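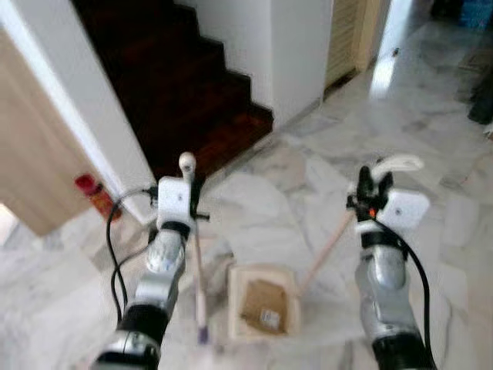 korkevov79 wrote:
If the piano hasn't been tuned in nine years I wouldn't pay for anything fancy. Get the pitch raised, play it for a couple of months, then have it done again. My tuner did mine that way and it held fine.

daneshvar_keys wrote:
Thanks, that helps! So to catch everybody up, I started lessons again in October after a very long break, and our old upright sounds like a saloon in a cowboy movie. Middle C is okay-ish but the top end is sour, and two keys stick when the heat's on. I called Endutov Piano Service and they want to do a pitch raise plus 4 visits over the next year, which seems like a lot to me. I was also thinking I should clear it off first. You know how it goes, a piano turns into a shelf, and before long there's a lace cloth with a lint roller, a kids' book and a tin of Love Letters sitting on it, and then you wonder what's buzzing. Do I need to move all that before they come, or do they do it?

fenent wrote:
Move it yourself, please. I used to ride along with a tuner and he'd lose half an hour at some houses just finding places to put stuff. 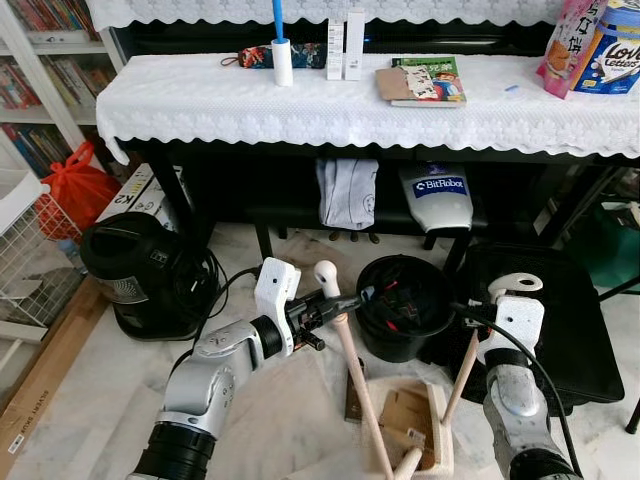 daneshvar_keys wrote:
Okay, so I asked Endutov why 4 visits and the guy said the strings keep creeping back down after a big raise. Fair enough, but I still think two would do it. As for the buzz, my money is on something up top. A tin is the kind of thing that rattles, and I bet even a zipper pull on a pouch could do it if you hit the right note.

korkevov79 wrote:
Two is plenty. Four is them filling up the calendar.

fenent wrote:
Disagree. If it's really 79 cents flat like you said in your first post, two won't hold. I'd do three and buy a humidifier for the room. Sticky keys might be a separate problem, so ask about those too.

daneshvar_keys wrote:
Going with three, then! First one is set for 5 pm, right after my lesson. I'll post again if the buzz is still there.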